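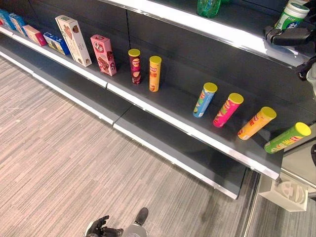 Slide 1: the snack shelf, middle tier, bottom tier still to fill

24 April 2024
Posted by the author in Talks and Notes

Speaker notes: Putting Things on Shelves (the small shop version)

Right, hello, can everyone hear me at the back? Good. Leave slide 1 up while people find a seat, and don't start until the door's shut.

So I'm going to talk about shelves for a bit. Crisps and biscuits mostly, because that's what I know! I looked after the snack bay at Tromis for a good long while, and before that I did chilled at Urier, which I won't go into today (too cold, too many yoghurts). If you run a village shop or a staff shop or the little kiosk at a swimming pool, this is for you. If you run a supermarket you've got a whole department for this and you can have a nap.

(Pause. Drink of water.)

Start with the slide. Three tiers, and I want you looking at the middle one, where the stock is. Boxes up one end, tubes down the other. Ask the room: what would you pick up first? Take two or three answers. Somebody always says the tubes, and I think that's the yellow lids. Six of them, all bright yellow, all the same shape. Your eye goes straight there even if you came in for biscuits.

Then point at the row of four. Same kind of pack, in a neat line, and it looks like somebody meant it. Now point at the other two, the dark red one and the orangey yellow one, off on their own with a gap after them. I'd close that gap. It'd take you two seconds, slide them along, done. A gap in the middle of a run makes people think they've missed the good ones, and then they dither, and then they go and look at the magazines.

Now the boxes. I like the tall cream one and I'd keep it where it is, standing up behind the smaller stuff. Tall at the back, small at the front, same as a school photo. The pink one next to it is upright as well, lovely, you can see the chocolatey things on the front from a mile off. But then we've got a little pink and peach box on its side and a blue one lying flat, and this is where I get on my high horse a bit.

(Do the high horse bit, but keep it short. It ran on far too long at the Abreu day.)

Boxes lying down. I know why we do it! They fall over, you're busy, you lay it flat and tell yourself you'll come back. But the front of a box is the only bit anybody paid a designer for. Lay it flat and it's facing the ceiling. On a middle shelf a tall customer might still see it, and a child or someone in a wheelchair gets the edge. So stand them up. If one won't stand, put something either side of it.

The two little blue ones at the far end are fine where they are. Small things like company. I'd bring the flat blue one up to join them and see whether you like all the blue together. I do, some people hate it. At Tromis we had a proper falling out over whether to go by colour or by type, and I still say type first and colour second, so biscuits with biscuits, and then fiddle about with the colours inside that.

(Check the time. If we're past the quarter hour, skip the next bit and go straight to the bottom shelf.)

Price strips. The front edges on this unit are nice and pale, and they catch the light, so they run right down the bay like tramlines. Lovely for leading the eye along. Also merciless if you put your labels on wonky. I get down so I'm level with the edge and do the whole strip in one go, left to right, and I don't answer the phone until I'm finished. Have spare labels in your pocket. Have a cloth in the other pocket.

And dark back panels, while we're here. I've come round to them. The old bays we had from Plastmont were 85 centimetres wide and cream all over, and everything pale just vanished into them. Against a charcoal back your cream box jumps out. The downside is that any empty space looks very, very empty.

Which gets me to the bottom shelf. Nothing on it at all. Ask the room what they'd put there.

(They will say multipacks. They always say multipacks.)

Yes, multipacks! Or anything big and heavy that people come in for on purpose, so they don't mind bending. Bottles of squash, cat litter if you're that sort of shop. What I wouldn't do is spread the crisps down there to fill it up. You'd end up with two thin shelves where you had one decent one. If you've really nothing to go on it, give it a good wipe and wait for the delivery.

Last thing is pulling forward, or facing up, or fronting, whatever you call it where you are. Everything to the front edge, labels out. I do it first thing and again after the school rush. When I timed myself on the full snack run, all 81 lines of it, it took 16 minutes, and that was with a chat in the middle. Do it every day and it stays easy. Leave it a week and you'll be there all afternoon, cross, with dust on your knees.

(Hand round the tape measures and the dummy packs. Groups of four, one bay each. Remind them the big bay wobbles if you lean on it.)

Questions. If they ask about chilled, say come back in July.

Shares: 16
Comments: 2

Recent posts
Labels that stay stuck
What to do with the end of the bay
Moving 2000 tins before lunch
Small shop, big delivery
Chilled: notes for July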